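Faux Greenery: Your Questions

I've been arranging artificial stems for 19 years, first for shop windows and now mostly for friends, neighbors and anyone who writes in through this page, and I still get a little thrill when a new leaf shape turns up! These are the questions that land in my inbox most often. Last updated November 2, 2022.

Do artificial plants really look good up close?

Some do, some don't, and the fun is in finding the good ones. Look at the leaves first. I like a bit of veining and more than one shade of green in the same bunch. A main stem that's much brighter than its leaves is very common and doesn't bother me one bit, because the bottom of it ends up inside the vase anyway.

My stems arrived squashed flat. Did I get a bad batch?

Almost certainly not. They get packed tight for shipping. Start at the bottom and work up, opening one branch at a time, and curve each one a little more than feels natural. Real branches wander! They loop back, they cross over each other, they droop. Bakari Barasa wrote in October to say he'd spent a whole evening on one spray and loved it, and I believe him completely.

Where should I hold the stem when I'm shaping it?

Low down, close to the base, below the first place where it branches. If you hold it by the side branches they can pop out of their sockets, and then you're hunting for glue.

Can I cut them shorter?

Yes, with wire cutters. Please don't use your good scissors, there's usually wire inside. I'd rather you bend the end back on itself first and live with it for a few days. If you do cut, put a dab of glue or a wrap of floral tape on the end so the wire can't scratch the vase.

How do I clean them?

A soft dry paintbrush for weekly dust. For a proper clean, add a drop of dish soap to lukewarm water, wipe each leaf front and back, then let everything dry standing up. Test a hidden leaf first if yours are fabric, as the dye can run. Dorota Zieliński swears by a hair dryer on the cool setting and I've come around to it, especially for fine branches.

What do you store yours in?

Plastic bins! I've tried cardboard boxes, garment bags and a very pretty trunk, and I always go back to plastic. I like the kind with openings in the sides so air gets through, and a pale color so I can see what's at the bottom. Put the heavy stems in first and lay the thin curly branches on top, with the tips pointing the same way. Don't press the lid down on them. My big bin is a Likholm and the smaller ones are Stusberg, and they stack together well enough.

Is there a trick to taking a stem out without dragging the rest along?

Take hold at the base and lift straight up, slowly. If something's hooked, stop and unhook it before you go on. Curly tips are the worst for this, they grab everything.

How many stems do I need for a vase?

For a hallway table I use 6, and for a bedside vase 2 is plenty. Mix leaf sizes: one big glossy leaf does a lot of work next to thin, pale branches.

Will they fade in a sunny window?

Over time, yes. I rotate mine between rooms, and the ones that have gone a bit bluish or gray end up at the back of an arrangement, where they make lovely shadows.

Can I mix them with real plants?

Please do! Paavo Kuusisto keeps a faux branch in with his real fern and I had to touch it to be sure. Just keep fabric leaves clear of the watering can.

I have a question you haven't answered.

Send it over, with a photo if you can. I read everything, and the next batch of answers goes up once I've finished sorting my fall greenery.
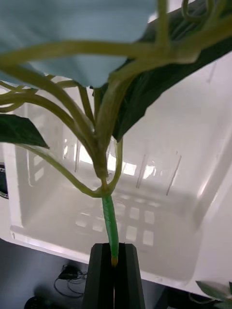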